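The linen service at Clernmont Residential Care handles clothing for 294 residents on 4 sites. Its manager spoke with the regional health newsletter on 12/15/20 about lost garments, labelling and the expectations of families. She asked that her name not be published.

"Most complaints we receive are about a single item," she said. "It is usually a cardigan, and it usually matters a great deal to the person who wore it."

Until July, personal clothing was sent out with the sheets and towels to a contractor, Medex. Under the present arrangement, only flat linen leaves the building. Personal items are washed on site at Clernmont and returned to the resident's room within two days.

"The contractor met its obligations," the manager said. "The trouble was on our side. We were sending clothes out without a name in them and expecting them to come home."
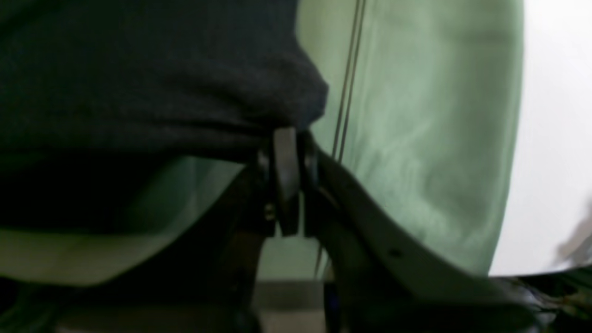
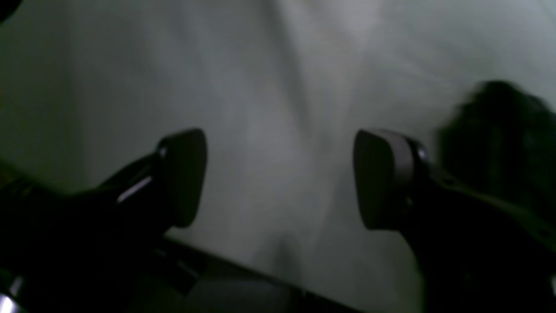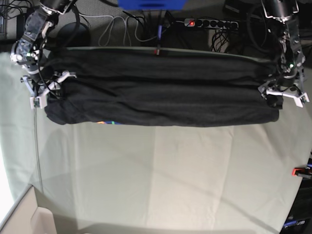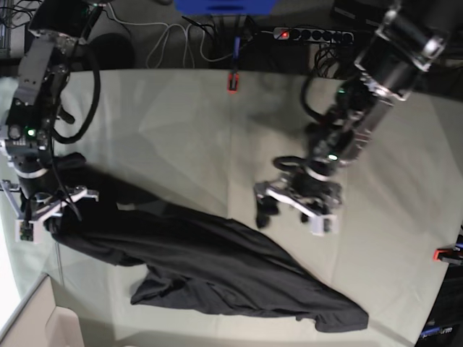 Labelling is now completed at admission. Families are asked to bring all clothing to the front office, where a woven name tape is sewn in before anything goes to the resident's room. The manager noted that dark garments cause the most difficulty. A black item folded into a long flat band, like the one held over the pale table cover, gives staff little to tell it apart from the next, unless a bit of coloured print happens to show at the lower edge. "We ask for the tape at the back of the neck, every time," she said. "Staff should not have to unfold a shirt to learn whose it is."

The tapes are supplied by Provetti in rolls of 100. An earlier trial of iron-on labels was ended after residents reported that the corners scratched.

Asked about clothing that cannot be matched to an owner, the manager said that 80 unclaimed items were in storage at the time of the interview. Each is kept for a full year. Families may view them at the Ruangrit building on weekday afternoons.

"People come in looking for one thing and find another they had forgotten," she said. "We would sooner keep it too long than give it away too early."

Wool remains outside the regular service. Families who wish to have it washed by hand may speak with the front office, which keeps the current schedule of fees.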